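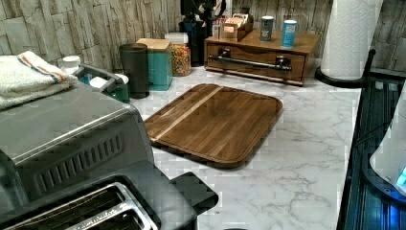
Dark wood board with a single pale stripe, on the worktop.

The Ridgeway Daybook
Writing journal, stitched, soft cover
£33

Add to basket
In stock, usually posted within two working days

I made the first Ridgeway because I had a drawer full of lovely notebooks with three pages used in each of them. You know the sort. The cover's too nice, so the first sentence has to be brilliant, and then it isn't, and back in the drawer it goes! I wanted something I could scribble in before breakfast without feeling I was spoiling it, and which would give me a shove on the mornings when I had nothing to say.

So this one comes with the shove built in. There are 12 sections, one for each month if you like working that way (I started mine in August and nothing terrible happened), and scattered through them are 33 prompts. They're short. "A room you were told not to go into." "What you would have packed." Some have a whole blank spread after them and some only get half a page, and I did that on purpose, as I write more when I'm running out of room.

The rest is plain lined paper. I went back and forth on lined or dotted for ages and asked everyone on the mailing list, and lined won by miles. The lines are a pale grey and stop a little short of the edge so you can put a date or a grumble in the margin.

Paper
It's the Berau cream, the same stock as my old sketch pads, only lighter. Fountain pens are fine on it. Felt tips will show through a bit, and a really juicy marker will go right through, so please don't write to me about markers. Pencil is what I use and it's gorgeous on this paper, slightly toothy.

Binding
Stitched in sections, so it opens flat from the first page (well, from about the fourth, if I'm being fussy). The cover is soft card with a cloth spine. It will scuff. Mine has a dent across the back from living in a bag, and I like it better now.

Colours
Moss, brick or ink. Brick is a shade browner than it looks on most screens. I've sold out of the mustard and I don't think I'll do it again, the cloth was a nightmare to match.
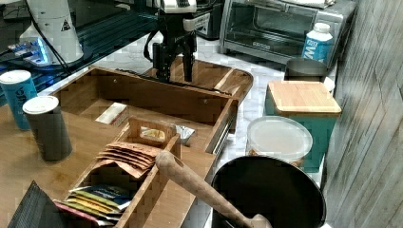 One customer wrote to say she'd skipped the prompts altogether for the first two months, then went back and did nine of them in a single evening, and could I please make the spreads after them longer. I've had the same request from a few of you, so the next printing will have four more full spreads and slightly fewer plain pages at the back.

Do I have to write every day?
Goodness, no. There aren't any dates printed in it. If you go quiet for six weeks you just carry on where you left off, and there's no row of guilty empty boxes to flick past.

Is there a smaller one?
Yes, the Wirkov. It's pocket size, has the same paper and none of the prompts, and it costs less. People tend to buy it as a second book for trains and waiting rooms. It only comes in ink for now.

Can I use it for drawing?
You can, but the lines will annoy you. Have a look at the sketch pads.

How many have you made?
This printing was 2000 copies, done by Zorkomeck, who also did the one before and have put up with a lot of emails from me about spine cloth.

Postage and returns
Posted flat in a card mailer that fits through most letterboxes. Two or more go in a box. If yours turns up bent, send me a photo and I'll pop another in the post. Unused books can come back within a month, but I can't take them once you've written in them, even if it's only your name.

You might also like
Wirkov pocket notebook
Berau cream sketch pad
Spare ribbon markers, pack of three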